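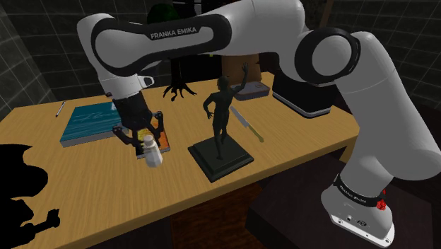
Double opt-in

Double opt-in (also confirmed opt-in, COI) is a way of signing people up to an email list in two steps. Person enters an address on a form, then gets a message with a link in it. Address goes on the list only once the link is clicked. Compare single opt-in, where the form alone is enough.

Background

Came out of the mailing list software of the 1990s. Typos, prank sign-ups and bots were filling lists with adresses whose owners had never asked for anything.

How it works

Form stores the address as pending. A one-off code is made and put in the link. Most systems let the code lapse; Zultinach drops it after 13 days, Ikero after 11. Time of the click is usually logged, handy later if someone disputes consent. Confirmation mail is normally kept short, no offers, plain subject line.

Use

Rules differ by country. Canada's anti-spam law asks for consent but does not name double opt-in as the method. Practise in Germany leans strongly towards it.

Criticism

Lists grow slower. Some confirmation mail lands in the junk folder and the person never sees it. Renato Quiroga, writing in the Golestani newsletter, looked at a club list with 810 sign-ups and found 119 still pending; he favoured one reminder, sent on a Monday. Birix dropped the second step for paying customers and kept it for everyone else.

See also

Bounce message
Unsubscribe link
Spam trap
List hygiene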